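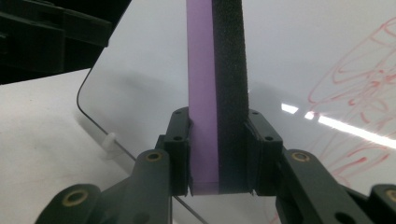 Wiping a board: the gallery
Brirneson project pages, last updated 4 October 2020

Our paper on learning to wipe has eleven pages, four tables and a great many Greek letters. This page has the pictures, which is what visitors ask for anyway. Everything was recorded at the Trikside workshop, with the same sort of gripper fingers in a person's hand that we later bolt to the arm. The person demonstrates, the policy learns, and the rest of us argue about marker pens.

1. Holding on
The purple and black bar goes between the two fingertips and is supposed to stay there. In the first round of demonstrations people gripped it any way they liked, and the policy duly learned to grip it any way it liked. We now ask for it to be held lengthwise, more or less upright, before anybody goes near the red marker. The petal shapes are from our standard drawing set, known as Tarigan, and were picked for having plenty of crossing lines and no artistic merit.

2. Passing it over
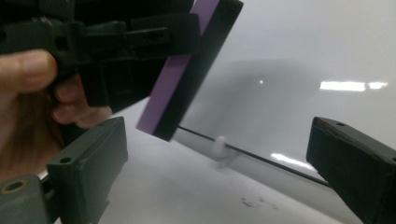 Fingers wide open, with the purple and black pad held out on its black bracket by hand.

Handovers were meant to be the easy part. Of the 1,000 demonstrations we set out to collect, 778 survived checking, and 103 of the rejects were lost at this step alone, mostly to fingers closing a shade too early. The learned policy has the opposite fault and will wait with its jaws apart like a polite guest at a buffet. We have decided to call this caution in the paper.

3. The shiny problem
Glossy white surfaces throw the ceiling lights straight back at the camera. An early version of the policy took these streaks for something that needed cleaning and went at them with real commitment. Adding 330 recordings under different lighting cured most of it. It still has a soft spot for one fluorescent tube at the far end of the room, and we have stopped taking it personally.

4. What came out of it
The short version is that demonstrations with a deliberate pause before contact were worth more to us than extra hours of hurried ones. Policies trained on the slower set pressed more evenly and left fewer half-wiped lines. They also took longer over everything, so anyone hoping for a brisk cleaner should look elsewhere.

Recordings and the drawing set will go up on the Brandport server in December, assuming the server is also up in December. The finger parts are on the downloads page – print them slowly, and check the holes before you put the inserts in.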